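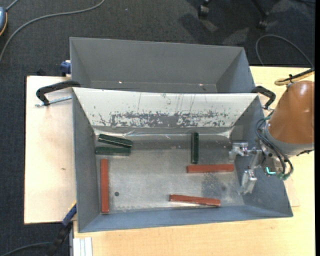
Green blocks and reddish-brown blocks in a metal tray.

Search
Search this site
Go

Sorting Things Into Groups

By Iara Jara
June
Reading time: 6 minutes

You sort things every day. You put socks in one drawer and shirts in another. You put forks with forks and spoons with spoons. Sorting means putting things into groups so that the things in each group are alike in some way.

The important words are "in some way." Two things can be alike in one way and different in another. Think of a green block and a reddish-brown block. Both are blocks, so they could go in the same group. They are different colors, so they could also go in different groups. It depends on what you are sorting by.

What is a sorting rule?

A sorting rule tells you which group a thing belongs in. "Put all the green ones together" is a sorting rule. So is "put everything longer than my hand in this box." A good rule is clear. If you give it to a friend, your friend should end up with the same groups as you.

Some rules are hard to follow. "Put the nice ones here" is hard, since you and your friend may like different things. "Put the big ones here" can be hard too. How big is big? You can fix this rule by picking something to compare with. "Put the ones bigger than an egg here" is much easier to use.

Scientists call the thing you sort by a property. Color is a property. Size, shape, weight and smell are properties. So is what a thing is made of. Most objects have a long list of properties, and you can pick any of them for your rule.

Sorting a button jar

Suppose you have a jar of mixed buttons. Tip them out and look for a property. You might choose color first. Now you have a red pile, a blue pile, a white pile and so on.

Next, take only the white pile and sort it again. This time, use the number of holes. Some buttons have 2 holes and some have four. Some have no holes at all and a small loop on the back. Your white pile has now turned into three smaller piles.

Sorting a group into smaller groups is how very large collections are kept in order. The library in Sodotville does it with books. First the books are split into stories and fact books. The fact books are split by subject, such as animals, weather or cooking. The animal books are then split again, into birds, fish, insects and others. If you want a book on owls, you don't have to look at every book in the building. You go to fact books, then animals, then birds, and you are nearly there.

The Drillon shell collection

The Drillon Museum in Sodotville opened in 1902. It has a collection of 1,258 seashells, and they are kept in wide, flat drawers. The first person to look after them sorted them by color. The pink shells were in the top drawers and the brown shells were at the bottom. It looked pretty, but it caused a problem. Shells from the same kind of animal can be different colors. A visitor who wanted to study one kind of snail had to open nearly every drawer.

Later the shells were sorted again by the kind of animal that made them. Snail shells went in one cabinet and clam shells in another. The drawers are not as pretty now — pink and brown and gray are all mixed up — but it takes much less time to find a shell.

Neither way of sorting was wrong. Color works well if you are making a display. The kind of animal works better if you are studying animals. Before you choose a rule, ask what the groups are for.

Things that don't fit

Sooner or later you will pick up something that doesn't fit any group. What do you do with a button that is half red and half blue? You have a few choices.

You can make a new group for buttons with more than one color. You can change your rule to say "sort by the color that covers the most." Or you can make a group called "other." An "other" group is useful, but look at it now and then. If it has become your biggest group, you may need a better rule.

Animals can be hard to sort too. A bat flies, but it is not a bird. It has fur and feeds its babies milk, so it is a mammal, like a dog or a person. If your rule was "things that fly," a bat would go with birds and bees. If your rule was "animals that feed their babies milk," it would go with whales.

Showing two rules at once

Sometimes a thing follows 2 rules together. You can show this with two circles that overlap. Lay two loops of string on the floor so that they cross in the middle. Call one loop "red" and the other loop "round."

A red sock goes in the red loop. An orange goes in the round loop. A red ball is both red and round, so it goes in the middle, where the loops cross. A blue book is neither, so it stays outside the string. This kind of drawing is called a Venn diagram.

Try it yourself

Collect over 20 small things from your home. Spoons, pencils, leaves, coins and toy bricks are all fine. Ask first if they belong to someone else.

Sort them into groups, but don't say your rule out loud. Ask someone to look at your groups and guess it. Then mix everything up and let them choose a rule for you to guess.

When you have both had a turn, try to find a rule that makes exactly two groups with the same number of things in each. It may take several tries.

Words to know

Property: something you can notice or measure about an object, such as its color or weight.

Sorting rule: a sentence that tells you which group a thing goes in.

Venn diagram: a drawing with overlapping circles that shows which things belong to more than one group.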